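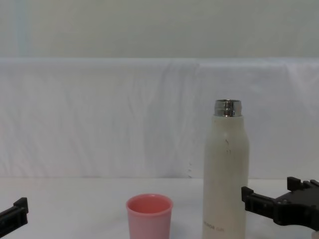 4.3 Teaching the pouring task by remote control

Read 4.2 first if you have not yet paired the hand controllers. The arms will not guess which of your hands is the left one.

1. Take the cap off the bottle and put it in your pocket. Caps left on the table get taught as part of the task, and the robot will look for one ever after.

2. Fill the bottle with 200 ml of dry rice. Water comes later, in section 6, along with the towels.

3. Stand the cup and the bottle side by side, with a gap between them. Move them a little between takes. A robot shown one position learns one position, and learns it with great conviction.

4. Open both grippers and park them clear of the cup and bottle.

5. Press and hold the green key for 3 seconds. Velby beeps once when it starts recording. Two beeps mean the disk is full.

6. Bring the right gripper in from the side, level with the lower half of the bottle, and close it slowly. Steady the cup with the left.

7. Lift, pour, set the bottle down, open both grippers and back away. Press the green key again.

CAUTION: Do not reach in to straighten the cup while the arms are live. Use the stop pedal, then your hand, in that order.

Note: If you fumble a grip, delete the take. Hamish Faulkner kept all of his at Stirkton, and for most of April the robot hesitated just as he does.

Note: Plan on 24 good takes per bottle shape. Tall, slim bottles tip easily when nudged, so slow down for the last stretch of the approach.

8. Name the session and save it before switching off. "Test", "test new" and "final test" are all taken.

For replaying a saved take, go to 4.4.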